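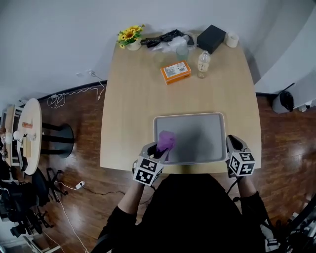
Left gripper on the purple cloth, right one parked at the tray corner. Marker cubes on both.

Friday, bench 2, hand-held pair

Came in at 8:40 to a sticky note from Shiela: "left one is lying again." No further details, as is her custom. Spent the morning finding out what it was lying about.

Symptom: with the jaws fully closed on nothing, the left gripper reports 4 mm open. Close it on cloth and it reports something between 4 and 6 depending on mood. Right gripper is fine, or at least consistent, and I'll take that. The log shows the offset creeping in since early February, so it wasn't one big knock.

First guess was the cube. Reynaldo reseated it last week after the mount screws backed out again, and if the markers sit crooked the pose goes off. Put the square on it. Cube is straight. Apologized to Reynaldo, who hadn't known he was under suspicion and now wants to know for how long.

Second guess was the cable on the right one, for no good reason except that I dislike it. It hangs off the table and gets stepped on. Wiggled it end to end, no dropouts. Still dislike it.

Third guess was the finger linkage, where I should have started. Took the left fingers off. The pivot bushing on the inner side is worn oval, and there was purple lint packed in behind it. Picked it out with tweezers. The linkage was closing on a small felt cushion of our own making, plus the slop from the bushing. The lint accounts for most of the 4 mm. The bushing explains why the reading wanders.

Done today:
Cleaned both pivots, left and right. Right had lint too, just less.
Swapped the left bushing for the last Omden spare. That drawer is now empty.
New thread lock on the cube mount screws, both sides. Let it sit over lunch.
Re-zeroed both. 100 open/close cycles each with nothing in the jaws. Left came back to zero every time.
Pinch test with the purple cloth over the gray tray. Jomar held, I watched the numbers and ate his crackers. Picked up by the corner, by the middle, and by whatever was sticking up. No wandering on the readout.

Not done:
The 400 cycle run. Wrist gave out, and Jomar's is apparently reserved for the weekend. Monday, somebody younger.
Proper strain relief on the right cable. Tape is on the table but I refuse to let tape be the answer for a third month.

Ordering: Rosalinda has the Omden part number and will get six bushings this time. Sadlow lists a cheaper one that looks the same. We tried the Sadlow one last year – see Jonalyn's entry, the one with the swearing.

Also proposing we blow out the pivots at the end of any day with cloth work. It takes a minute. I'll write it on the checklist under "wipe jaws", a line I note has been ticked every single day, including two when the lab was closed.

Shiela stopped by at four, closed the left gripper on nothing, looked at the zero, and took her sticky note back.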